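Home recording FAQ – Parkton project

I get the same questions every time a new household joins, so I've put my answers in one place. I'm Elínborg Ladefoged, I look after the home recorders, and I read every message myself (slowly, sorry!).

Do I need to know anything about robots?
Nope. You do ordinary chores with a gripper in each hand, and the robot learns from the recordings later. If you can pack a box, you're qualified.

What counts as one task?
One start, one finish. "Pack the box" is a task. "Pack the box, then wander off and fold a towel" is two, and I'll have to split it, grumbling. Open your fingers wide before you reach for anything – the robot needs to learn the approach as well as the grab.

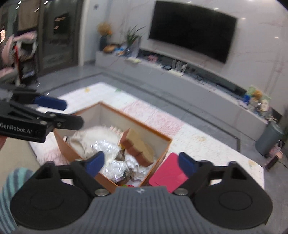 Box task, both grippers in play, fingers open.

Should I tidy the room first?
Please don't! A TV, a plant, a bag by the wall, all fine. A policy trained only in spotless rooms falls over in real ones. Just keep private papers and family photos out of view, and let anyone else at home know you're recording.

How fast should I move?
A bit slower than feels natural. Shirin Mahmoudi checks the motion tracks, and jerky wrists are her number one reason for sending a take back. Pausing mid-task for a second or two is okay.

I dropped something. Start over?
No, pick it up and carry on. Recoveries are gold. I only want a restart if you grabbed it with your bare hand.

Are soft things okay?
Yes, and we never have enough of them. Cloths, crochet toys, plastic bags, whatever is lying about. Pinch cloth near one end and lift, so the rest is free to flop. 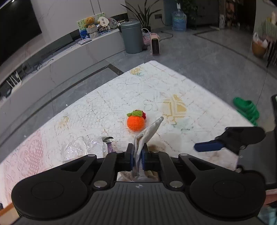 Page last changed: 4 Jul 2025

How many takes do you want from me?
Up to 80 per task. The whole project is aiming for 4000, so no one home has to carry it.

My left gripper feels stiff. Can I oil it?
Please leave it alone and write to Ívar Fogh, he'll swap it. Oil gets on the finger pads and then everything slides.

Can I delete a take I don't like?
Any time before you upload. After that, send me the take number and I'll pull it – take 151 is plenty, I don't need the story.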